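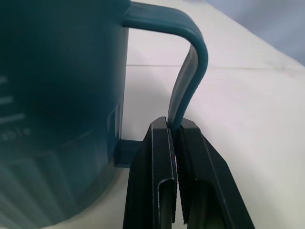

Sirkstead Home Help > Kitchen > Measuring and recipes

Recipe from my old cookbook comes out too wet – is it the jug or the scales?

Posted by draughtboard_k, May 2026

I have been making the same tea loaf for years from a recipe that gives its liquid in fluid ounces and its flour in ounces. I rewrote it in metric when we moved, and the mixture is now much slacker than it used to be. It sinks in the middle and the bottom third stays gummy, even with a longer bake.

The metric version calls for 500 ml of cold tea and 500 g of mixed flour and fruit, with an egg and some sugar on top of that. I measure the tea in a plastic jug and everything else on a digital scale. The flour weighs the same however I check it, so I don't think the scale is far out.

Things I have tried:

Changing the flour. No difference.
Leaving the fruit to soak overnight so it takes up more of the tea. Slightly better.
Baking at a lower temperature for longer. Drier crust, same middle.

What I would like to know is whether a cheap jug can be wrong by enough to matter, how I can check it at home, and whether there is a standard amount of error that is allowed. I also have an older jug marked in pints and the two do not seem to agree, but I can't tell which of them is wrong.

The oven is a fan oven, and I set it from the recipe without any adjustment.

lowerfold
Member, Baking and Bread

Yes, a jug can be wrong by enough to matter. You can check it with the scale you already have.

Water weighs very nearly 1 g per ml at kitchen temperature. The figure falls slightly as the water warms, but at 20 degrees the difference is 0.2 per cent, and a kitchen jug cannot be read to that accuracy anyway. Do not use hot water.

Method:

Put the jug on the scale, empty and dry inside and out, and press tare.
Take it off, stand it on a level worktop and fill with cold tap water to the 500 ml line.
Get your eye down to the height of the line. Do not lift the jug up to your eye, as it is hard to hold level.
Read the bottom of the curve in the water surface, and ignore the part that climbs up the wall.
Wipe off any drips and put it back on the scale.

The weight in grams is the volume in millilitres. If it reads 500, the line is correct. If it reads 530, the line is 30 ml too high up the jug and you have been adding 30 ml too much.

Do this three times and take the middle value. If your own readings are spread over 10 g or so, that spread is your reading error and has nothing to do with the jug. Then repeat at a lower line. A jug can be right near the top and wrong near the base, particularly if it tapers.

Check the scale as well. Weighing the flour again and getting the same answer shows that the scale is repeatable. It does not show that it is accurate. Use a check weight if you can borrow one. An unopened packet of sugar is a poor substitute, but it will show up a large fault. Allow for the weight of the wrapper.

On jugs in general: an opaque or dark plastic jug has to be read from the inside unless it has a clear strip. If the scale is printed only on the outside and you can't see the water level through the wall, you are guessing. Printed marks are also only as good as the printing. Moulded marks cannot rub off, but they can be thick, and it is not always clear whether the top or the bottom edge is meant.

On your last point, I don't know of one allowed error covering every kitchen jug. Measures used in trade are controlled. For ordinary kitchenware I would go by your own check and not by anything on the label.

The simple answer is to stop using the jug for this recipe. Put the mixing bowl on the scale, tare it, and pour in 500 g of tea. Black tea without milk is close enough to water. This does not work for oil, which is lighter, or for syrup and honey, which are a good deal heavier than the same volume of water.

petau_bakes
Member

I had the same thing with a jug from the market in Petau. Threw it out and bought a glass one, no trouble after that. Also tea loaf always sinks if you open the door too early so leave it shut.

Lawal Road Kitchen
Member, Conversions and Old Recipes

The check given above is sound, but I would look at the conversion before blaming the jug.

A British pint is 20 fluid ounces, or 568 ml. An American pint is 16 fluid ounces, or 473 ml. The fluid ounces differ slightly too: 28.4 ml British and 29.6 ml American. If the book is American and you worked from British pints, each pint you converted came out 95 ml over. That is a far larger error than I would expect from the printing on a jug.

It may also explain why your two jugs disagree. Fill each to its one pint line and weigh the water. A result near 568 g means a British pint, and a result near 473 g means an American one. Both jugs may be correct.

The second thing to check is whether you rounded in both directions. Half a pound is 227 g. People often write it down as 225 g, and sometimes as 200 g. Half a British pint is 284 ml, which often turns into 300 ml. If the flour goes down and the liquid goes up, the mixture is wetter at both ends. With 200 g and 300 ml, the ratio of liquid to flour rises by about a fifth. Go back to the original page and convert every line again to the nearest 5 g or 5 ml. Round only at the end.

Third, you give 500 g as flour and fruit together. That is not enough to judge the recipe by. Fruit takes up some liquid, but not as much as flour does, and it does nothing to set the loaf. If the original listed the two separately, keep them separate.

As for the fan oven, the usual allowance is 20 degrees lower than the figure for a conventional oven. If you made no allowance, the outside will set and colour before the middle is done, and the loaf may look finished when it is not. A probe in the centre should read between 95 and 98 degrees.

Change one thing at a time. I would do the conversion first, then weigh the tea, then the oven. Write down the weight of the mixture going in and the weight of the loaf coming out. My own tea loaves lose between 8 and 12 per cent in baking, in a Bratis 2 lb tin, and a gummy one usually loses less.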